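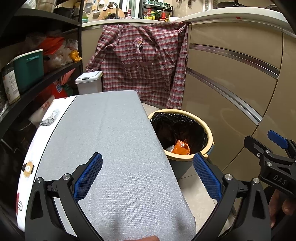
Last edited: Dec 17, 2018
Posted by astano_reels

I finally sat down with Skivach over the holidays, the one that played the small festivals in October, and oh my, what a patient film! It follows 11 shepherds moving their flock over a mountain pass, and for long stretches you just get the walking and the bells and somebody complaining about socks. I loved it, though I know it won't be for everybody. Did anyone else stay for the whole credits?

yammine

I did, and I'm glad you liked it, but I have to disagree a little (kindly!). The middle drags. There are 3 river crossings, and I would have cut the second one without a tear. My husband went to make tea and hadn't missed a thing when he came back.

elar10

Oh no, the second crossing is the best part! That's where the two sisters stop talking to each other, and you only catch it from how far apart they walk.

yammine

Well, now I feel silly, I took them for cousins. I still say it's long, but I'll give it another try.

astano_reels

They're sisters, it comes up in the supper scene, very quietly. The library here has six copies with the longer cut if anybody wants even more socks.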